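The religious council in Stoten has 2,512 members on its rolls and 2 opinions on everything, both of them held by the chairman. In March it ruled that the rival congregation in Rosteck doesn't count as a congregation. 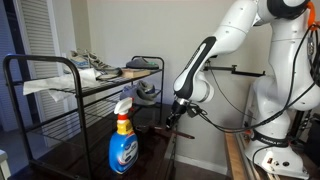

Councils like this one live on public money, and they spend it deciding who belongs. Rosteck's people pay the same taxes - and get a lecture. I'd sooner see the cash go on a black shoe rack and a blue spray bottle for every prayer hall in town. Shoes, at least, get let in without a hearing.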